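Week 6 notes: Learning from wrist cameras, and what your data is really about
Instructor: Sena Mahama

Reading for this week: the Hudar paper, sections 2 through 4. You may skip section 5, which the authors seem to have skipped too.

1. Where we left off

Last week we trained a policy by plain imitation. A person drives the arm, we record images and joint positions, and a network learns to map one to the other. On the Zurkotwood shelf task it scored well on the lab bench and then fell apart when we turned the table ninety degrees. Several of you wrote in your reports that the robot "got confused." Please stop writing this. It did what it was trained to do, in a place where that was useless.

2. The Pelkonen filter

Raw demonstrations contain a lot of frames in which the hand is looking at nothing that matters to the task. The arm is parked, or swinging between goals, or pointing at the building. Pelkonen filtering gives each frame a score: how much worse does the action prediction get if we hide the image and keep only the joint positions? If the answer is "no worse," the image was along for the ride.

Our numbers: 514 demonstrations, cut down to 400 after we threw out those with broken timestamps. Trained on everything, the policy finished 63 of 100 test runs. We will fill in the filtered result together in class, so don't email me asking for it.

3. What the filter drops

Mostly high views. When the wrist tips back, the camera gets walls, ducts and light fixtures, with the fingers sticking up from the bottom.

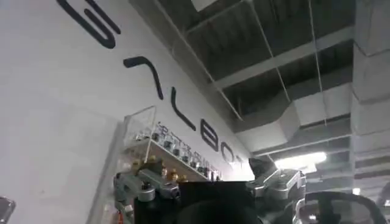

A network will happily use any of it. Big lettering is a superb landmark, and so is a bright lamp. If every recording is made in one room, then "lamp on the right" can stand in for "arm is raised," and the training loss will look lovely. Move to another room and the loss has nothing more to say to you.

The fingers are a harder case. They show up in nearly every frame, and they do carry information, such as how far the grip is open. Cropping them out hurt us on Plimico, so leave them in.

4. For next time

Run the filter on your own group's recordings. Bring your ten lowest-scoring frames and your ten highest. If the two piles look the same, check the sign in your scoring function before you announce a discovery.

Lab machines are free after 4 p.m. Label your drives.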